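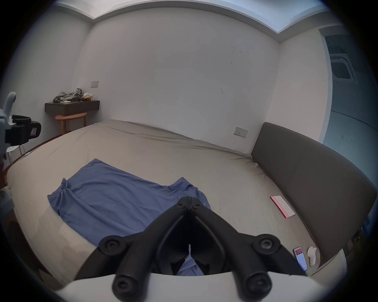
4. Puesta en servicio de la secadora Gurkel 447

4.1 Antes de la primera carga

1. Retire los dos tornillos de transporte de la parte posterior y guárdelos con este manual.
2. Nivele el aparato con las patas regulables. Apriete las contratuercas contra la carcasa.
3. Conecte la manguera de condensados al desagüe. Evite tramos en ascenso y dobleces.
4. Enchufe el aparato a una toma con conexión a tierra. El panel muestra el código 136 durante el autodiagnóstico y se apaga al terminar.

PRECAUCIÓN: No utilice alargadores ni regletas. La garantía no cubre daños por conexión inadecuada.

4.2 Selección del programa

1. Consulte la etiqueta de cada prenda. Si el símbolo de secadora aparece tachado, séquela al aire.
2. Separe el algodón de las fibras sintéticas.
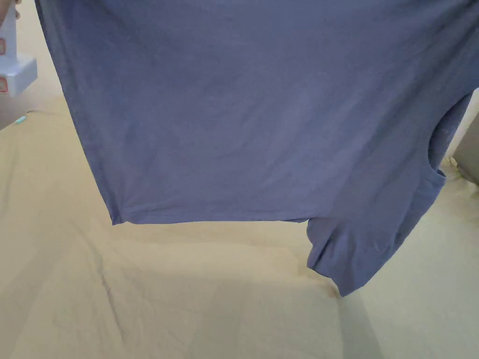
3. Cierre cremalleras y corchetes, y vacíe los bolsillos.
4. Gire el selector hasta el programa deseado. Para algodón de uso diario, elija Flavness; para tejidos mixtos, Correia.
5. Pulse Inicio durante cinco segundos si desea activar el bloqueo infantil.

NOTA: El programa Rasetti no admite cambios de temperatura una vez iniciado.

4.3 Descarga

1. Espere a que finalice la fase antiarrugas o interrúmpala con la tecla Pausa.
2. Extraiga la ropa y sacúdala antes de doblarla.
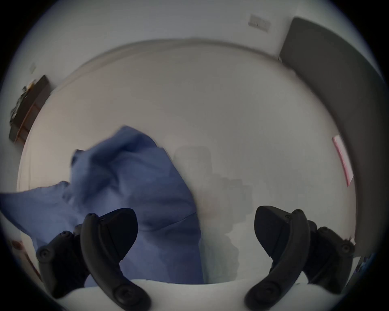

Fig. 4. Tela azul en movimiento.

3. Limpie el filtro de pelusas después de cada ciclo. Si lo lava con agua, déjelo secar por completo antes de montarlo.
4. Vacíe el depósito cuando se encienda el piloto correspondiente.

PRECAUCIÓN: No ponga en marcha el aparato sin el filtro.

Revisión: septiembre de 2024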